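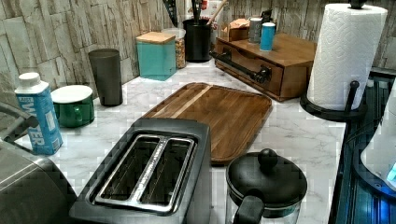
Vol. 2, p. 127

Planning around clutter: speaker notes, Navthorpe tooling session

Opening. Skip the company slide. Say what the talk covers: the path from a depth image to a joint trajectory, and the places where our stack loses time or gets the geometry wrong. Flirkow is the planner. Meken is the perception node. Both run on the same machine as the controller, in separate processes.

Slide: scene input. Meken publishes a set of labeled volumes, each with a pose, a bounding shape and an age. The age field matters most in this talk. A volume that has not been confirmed recently gets inflated on each cycle until it is seen again or dropped. Clear glass is the worst case. Depth returns on a jar or a carafe are sparse, so the volume flickers and the inflation never settles. We now hold the last good shape and freeze its age while the arm is between the camera and the object.

Slide: the log. The logged run has 2266 planning requests. Of these, 1354 were answered from the cached roadmap without a fresh search. Pause on this number. People will ask about the rest. Most were replans triggered by a volume changing size when the object had not moved. Do not go into cache eviction unless asked, there is a backup slide.
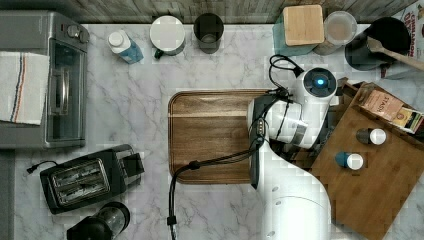

Flirkow checks the links of the arm against the scene at every waypoint, and against each other at a coarser interval. The link meshes come from the vendor description, simplified once and stored. What the meshes leave out is anything attached later. A cable that runs down the side of the arm and over the lower edge of the cutting board is in neither the robot model nor the scene model, and Meken tends to merge it with the board. The merged volume is taller than the board, so the planner refuses low approaches from that side. Our fix is a chain of capsules pinned to the forearm link, wide enough to cover the slack. It costs some reach.

Slide: control. Keep it short. Trajectories are time-parameterized after smoothing, never before. The controller accepts a new trajectory only at a waypoint boundary. If the scene version has changed between planning and execution, the trajectory is rejected and the request goes back to the queue. Show the state diagram and read out the two rejection codes.
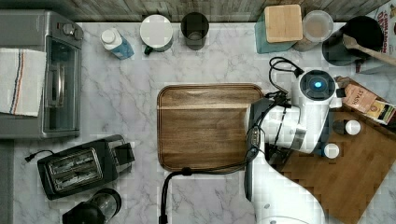 A comment on the draft deck from Badawi was that rejecting on any scene version change is too strict, and that a change far outside the swept volume should pass. Agreed in principle. The reason we have not done it is that the version is a single counter for the whole scene. Per-region counters are in the Meken branch and still fail replay. Say this plainly if it comes up.

Slide: tooling. Run the replay viewer from the local copy, as the network at the venue was slow in the rehearsal. Scrub to request 127 and turn on the inflated volumes, then the capsules. Leave the joint plots off.

Questions. Backup slides cover cache eviction, capsule radius and the replay file format. The release with the frozen age field is due in February.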